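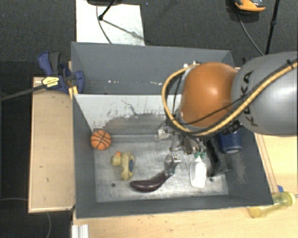
Two-compartment bin with a mixed load of objects in the front section, gripper lowered at the stem end of the eggplant.

Nirent Two-Bin Grasp Practice Kit
Product page last revised 3/26/21

Overview

If you have ever tried to teach an arm to pick things up, you already know how much of the day goes into putting things back. You lay out a few objects, the arm tries for one, you walk over, you tidy up, you walk back, and by lunchtime you have a sore back and a very thin log. The Nirent kit came out of exactly that kind of day at our Murkton shop, and we have been fussing over it (lovingly, for the most part) ever since.

The idea behind it is simple enough to say in a breath. Objects start in one compartment, the arm tries to move them one at a time into the other, and when a compartment runs out the job turns around and goes the other way. Your learning method gets its attempts, and you get to sit down.

What we tested with it

We used the kit to compare two ways of choosing where to grasp. The first, which we call the plain picker, goes for whichever spot it scores highest. The second, the Baek picker, is the same network with one change: it is trained with extra weight on the tries that failed near the end of a lift, when the object had already left the floor of the bin and then slipped. We had a hunch those were the tries worth learning from, and we were very pleased to be able to check it.

Both pickers were trained on the same log of 1939 tries. We then gave each one 32 fresh layouts, with the objects tipped in by hand and left however they fell. The plain picker failed to clear the compartment on 13 of its layouts. The Baek picker failed on 5. That's a bigger gap than we were hoping for, and we ran the whole comparison over again in case we had fooled ourselves with a lucky set of layouts. The second run leaned the same way, though we only publish numbers from the first, as that was the one we had planned for.

Where the gain came from

Mostly from long and curved things. A ball is a forgiving object, and both pickers did nicely with it. The toy eggplant is another matter! It has a thick rounded end and a narrow stem end, and its skin is glossy, so a grasp that looks fine from overhead can still roll away on the lift. The plain picker kept going for the fat end. The Baek picker learned to try the stem end more often, and when it lost its hold it was more likely to choose a different spot on the next try.

Spray bottles improved too, but less than we would like. The nozzle end is an awkward shape to close on, and neither picker is what you would call graceful there. We are still working on it.

About the objects

We are asked about this more than anything else, so let us say plainly that the kit works best with a mixture. Ours for this kind of work includes a small toy basketball, a toy duck, the eggplant, a white spray bottle and a dark blue container, along with whatever else is within reach on the bench. Please do add your own. A picker that has only met balls will surprise you in unpleasant ways the first time it meets a bottle.

About the bin

The front and rear compartments are separated by a sloping divider. The rear one is the narrower of the two, so it is worth letting the arm practice in both directions before you read too much into your scores. Scuffs and rub marks will build up on the floor and walls with use. We left the worn surfaces alone during our comparison and would suggest you do the same, so that early and late tries look alike to the camera. Clamp the bin to something that will not move. Ours is held with a bar clamp over the side wall, and we check it every morning.

What you get

Two-compartment bin with divider
Starter set of objects
The Baek picker training code and the plain picker for comparison
The log of 1939 tries, with the late slips marked
Printed setup guide

The arm, gripper and camera are not included. Fingertips are sold separately through Darberg, who also handle our repairs and returns.

Ordering

Kits are packed in small batches at Murkton, and the next batch goes out in April. If you are not sure whether your arm can reach comfortably into both compartments, send us your bench measurements along with your order and we will gladly work it out with you before anything ships.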